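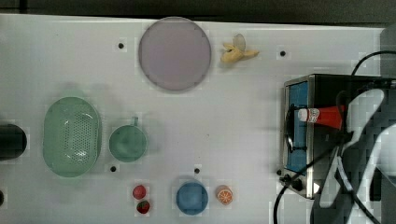
1/ So the pick-and-place arm scared me this August and I'm still a little mad about it. Thread, for anybody running a Rakitz controller with a Vorkora gripper!

2/ The job is tidying a toy kitchen. Pick a thing up, put it where it goes, repeat. We'd done 402 runs without a hiccup, and then on the next one I hit pause and the arm just... kept going. Finished its whole swing before it stopped.

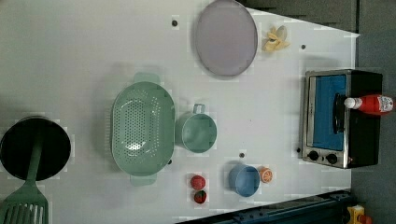 Toy kitchen, ketchup parked on top of the oven

3/ I went for the big red button after that (works great, thank goodness) and pulled the log. The pause had gone out right away. The controller sat on it for 839 milliseconds, which feels like a year when your hand is on its way to grab a mug.
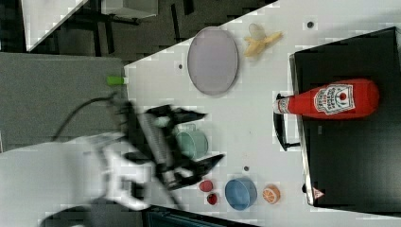 Kittipong Luangrath replied that his did the same thing after the last update, and that the pause was waiting in line behind the gripper messages.

4/ He was right!! Every open and close command was going into the same queue as pause. I counted 143 of them stacked up in there. Moved pause to its own channel and cut the arm down to 75 percent speed while I tested, with everyone standing well back.
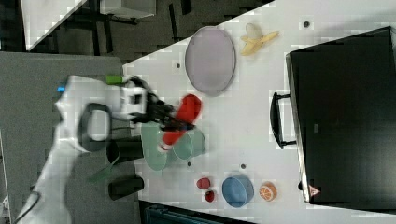 5/ Things I've changed for good: pause is NOT a safety stop and there's a sign saying so now. No hands over the table unless the e-stop is pressed. The queue length shows on my screen the whole time.

6/ I sent the log to Rakitz and haven't heard back yet. If you've got the same combo, go look at your queue before you reach in for anything. Will post here when they answer.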